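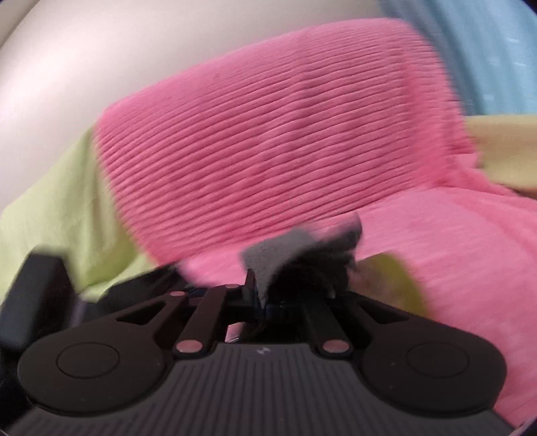

Grolcombe Clothing Swap | Sorting & Folding Team

Print this page
E-mail this page

OK, folding thread! I promised one after the last swap and then ignored it for a week, so this is me on the couch with tea, typing before I lose my nerve. Mostly stretchy stuff, since that's what I get asked about at the table.

Pink first. We get SO much pink. Coral, bubblegum, that dusty one that looks brown at night. I could run a whole table of only pink and it would be picked clean before lunch.

The one up top is my favorite kind of headache. Ribbed on one part, smooth on the other, all pink. The ribs want to pull in and the smooth part wants to flop, so if you fold straight across both you get a lump in the middle and a tail hanging out one side.

What I do with those is lay the whole thing flat, smooth side down, and leave the ribs alone for a minute. Don't pull them! Everybody pulls them. Let it sit, then pat it toward the middle with flat hands, like you're petting a very wide cat.

If the ribs are still going in waves after that, fine. Waves are fine. We're folding for a swap table, and the thing is going to be unfolded four minutes later by a lady looking for the size tag.

Fold the smooth part in first, up under the ribbed part, so the ribs end up on the outside. Looks nicer on the pile and people can feel what it is right away. People shop with their hands, I swear half of them don't even look down.

Then the green. There's a bit of lime green in there too, over next to the pink, and I love it. Lime and pink together is basically every birthday party I went to as a kid.

We don't sort by color at Grolcombe, by the way. We tried it in February and it looked gorgeous for the first ten minutes. Then somebody asked where the mediums were and the whole thing fell apart.

(They still sort by color over at the Givmont swap and their tables look like a paint store. I'm a little jealous. I also once spent ages there hunting for a cardigan in my size and went home with a lampshade.)

So here's how we split it now. Stretchy in one pile, not stretchy in the other. After that it goes by size, and after THAT, if there's time, I'm allowed to fuss with colors inside the pile. There is never time. I do it anyway.

How to tell if it's stretchy enough for the stretchy pile: pinch it, tug sideways, let go. If it comes back, stretchy pile. If it comes back sort of slowly and looks sad about it, still stretchy pile, but put it near the bottom so it gets a rest.

Last session was 90 minutes and we got through over 60 pieces, which is a record for a rainy one! Most of that was T-shirts, and T-shirts barely count. You can do those half asleep.

Ribbed things take me twice as long and I don't care. Ribbing shows every crease you put in it and then hangs on to it. Ask my gray turtleneck, which has had the same line across the stomach since I moved apartments.

Somebody asked whether to hang the ribbed stuff instead. Please don't, not the heavy ones anyway. The shoulders grow little horns and the hem heads for the floor. We have two rolling racks and those are for coats and dresses, full stop.

Steamer question! Yes, we have one, it's a Myklebust and it lives under the coffee table. It leaks a little from the handle, so wrap a washcloth around it. Hold it off the fabric and let the steam do the work. If you press down on ribs they go flat and shiny and you'll feel bad all afternoon.

Same goes for irons at home. I know some of you iron your donations before you bring them in and I think that is the sweetest thing, but skip it for anything with ridges. Fold it loosely and toss it in the bag on top.

Bags, while I'm on it. Paper or cloth if you can. Trash bags make the knits smell like trash bags, and then I have to air them on the back fence at my place and the neighbors think I'm having a yard sale. (I've sold one scarf that way. By accident.)

Someone wrote to me about mixed-up bundles, where a few things got balled together in the wash and dried that way. Start from whatever's on the outside and peel. Don't grab a sleeve and yank, you'll take the rest of the pile along with it. I did this in front of a full room once and had tights on my head.

Pilling: run your hand over it. If it's a little fuzzy it goes out as is. If it's a lot fuzzy it goes in the Tarton tub by the window (the blue one, says TARTON on the side, held apples in another life) and whoever has the fabric shaver that night gets to it when they get to it.

Pale pinks need a good look in daylight before they go on a table. Not under the ceiling lights, those are so yellow that everything looks clean. Walk over to the window and hold it up. Collars, cuffs, front of the belly. You know where spaghetti goes.

And check the seam where ribbing meets plain fabric. That's where the tiny holes start. A hole you can close with three stitches is still a yes from me, just stick a safety pin next to it so the menders can find it. Please no tape. Tape leaves gunk.

Somebody replied "just roll everything." I hear you! Rolling is great for a suitcase. On a table they roll off. We lost seven pairs of leggings behind the radiator that way and didn't find them until spring.

My stack height is about up to my elbow when my hand's flat on the table. Higher than that and it leans, and the person who wants the one on the bottom always, always exists, and she's always in a hurry.

Oh and big stretchy things go on the bottom, little ones on top. I do the opposite when I'm tired and then spend the rest of the evening propping it up with my hip.

If you want to come fold with us, side door, push hard, it sticks. Bring your own mug, we're down to the one with no handle. Snacks welcome, but nothing with powdered sugar near the dark pile, I'm begging you.

Still need: wooden hangers, safety pins (the medium ones), size stickers for kids' stuff, and another pair of sharp scissors. Ours have been cutting cardboard again, I can tell.

Next thread is fitted sheets. I have opinions and a bad shoulder. Send me your questions before then, and if you've got a trick for keeping ribbed cuffs from flaring out I want it, mine all look like trumpets

Print this page
E-mail this page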